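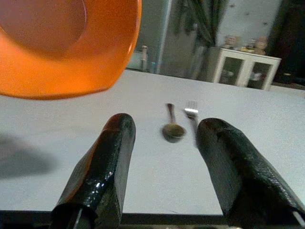 Spoon and fork on the sorting table, with the orange bowl and the two gripper fingers.

Tips for sharing a kitchen with a sorting arm

The staff kitchen at Otness put in an arm at the clearing table in May. It takes over the flatware and the light bowls. The people who used to stand there now scrape, check and put away. These are the habits that have stuck.

Lay flatware down with space between the pieces. A fork on top of a spoon usually gets picked up as one item, and both end up in the wrong bin.

Keep the table pale and matte. We tried a steel top and the shine gave us trouble all through lunch.

Wipe the finger pads at the start of each shift. Grease builds up on them faster than you would expect. Warm water and a drop of dish soap will do. Stop the arm first.

Change the bin at 50 pieces. It will hold more, but it gets heavy to lift to the rack.

Sharp knives stay with people. So does anything chipped.

Write down what it drops. At Kirkent they keep a pencil and a card by the stop button, and the morning crew reads the card before starting up.

Rotate the checking job. Standing and watching is more tiring than sorting was, and two hours is plenty. Our dishwashers asked for a stool and got one.

Show new hires how to sort by hand too. The arm was down for most of a lunch last month, and the line kept moving only where people still knew the bins.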